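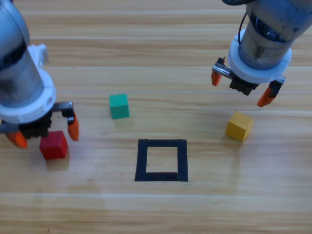
Subbarao Rai writes that any bag sold as "airline approved" should name the airline, and we have to agree with him.

Prikus 40 Travel Pack
Sold by Plakard Travel Goods
$93

The maker calls this 40-liter pack the only bag you will ever need on the road. We doubt it. It's a decent pack for a week of trains and small hotels, if you don't mind doing a wash halfway through. Carriers change their cabin limits all the time, so check yours before you buy. The old tag promised it would fit anywhere. We asked for that line to go, and in July it went. 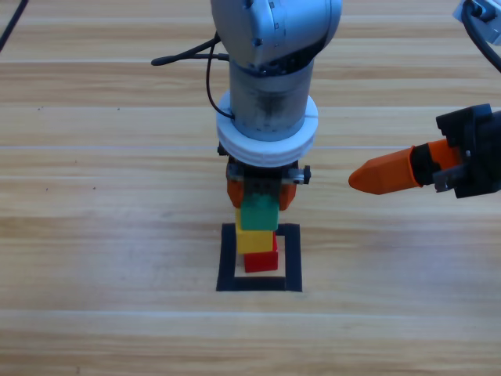 Yasuo Tsuji found the hip belt fine for the walk from the station and useless on a hill. He would cut it off and save the weight.

Maybe so. The belt does unclip, and the bag without it is easier to push under a bus seat. The "hidden" passport pocket is behind the back panel, where every travel pack has had one for years. Use it for a paper map.
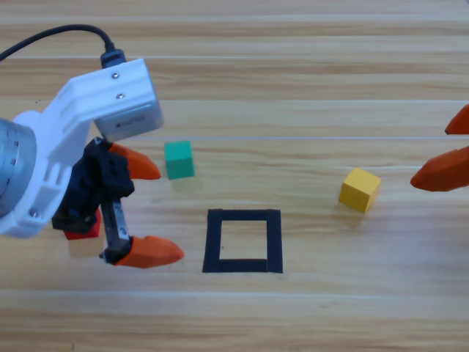
2 min read

Now the rain cover. The tag says "stormproof," a word that means whatever the seller wants it to mean. We'd call it a shower cover — pack your clothes in a plastic bag if you're taking the ferry. The zippers are good. The water bottle pocket is too shallow for a tall bottle, and the Brandão pack does that part better for less money.

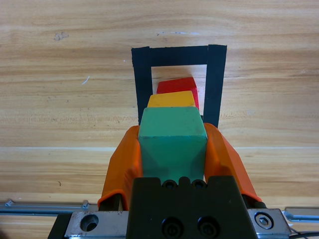
It also has a proper handle on the side, and the Prikus makes do with a thin loop that digs into your fingers on station stairs.

Colors: gray, dark green
Rain cover: included
Hip belt: removable
Laptop sleeve: yes, thinly padded
Returns: unused, with tags, to our Skernard store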